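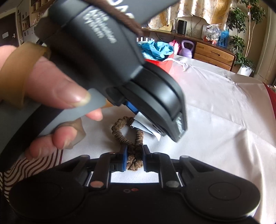

Trirero — Equipa de Arrumação e Kits

Secção 4. Preparar a caixa de pequenos artigos

A caixa Gidura chega vazia, o que é uma vantagem que dura pouco. Reserve uma mesa, estenda uma toalha e siga os passos pela ordem indicada. Quem salta para o passo 5 costuma voltar ao 1 com outra disposição.

1. Espalhe tudo o que pretende guardar sobre a toalha. Elásticos de cabelo, cotonetes, saquetas, panos: tudo à vista, sem montes.

2. Trate primeiro dos elásticos. Os de cordão entrançado devem ser guardados com a laçada aberta, sem dar mais voltas ao nó. Retire etiquetas soltas antes de avançar.

Nota: os elásticos escuros desaparecem no fundo de qualquer bolsa. Uma toalha branca ajuda a encontrá-los; a fé, menos.

3. Coloque a caixa aberta no meio da mesa, com espaço livre a toda a volta. Os tecidos entram antes do resto — o pano enrolado num canto, as peças dobradas ao lado, a bolsa de rede com cordão no canto oposto.

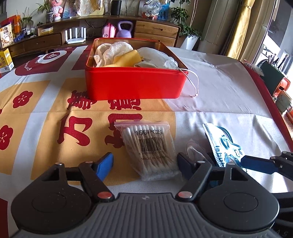

4. Verifique o fecho das embalagens antes de as arrumar. Um saco de 100 cotonetes mal fechado transforma-se, com notável rapidez, em 100 cotonetes por toda a caixa. Passe o dedo duas vezes pelo fecho zip e deite o saco, sem o dobrar.

5. Encoste as saquetas de bordo serrilhado à parede da caixa, em pé. As embalagens transparentes mais pequenas ficam à frente delas.

CUIDADO: não calque o conteúdo para ganhar espaço. A tampa fecha até uma altura interior de 110 mm e não aceita argumentos.

6. Feche a tampa e cole a etiqueta Eltum na face da frente. Escreva o conteúdo por extenso. «Diversos» não é conteúdo, é desistência.

7. Registe a caixa na folha 27. Se sobrarem artigos na mesa, volte ao passo 3.

Nota: as etiquetas de substituição pedem-se a Tien-fu Mak, à segunda-feira, de manhã. Indique a referência 174 e a quantidade. O rolo traz 3.000, pelo que não é preciso pedir dois.

A limpeza da caixa vem na secção 5.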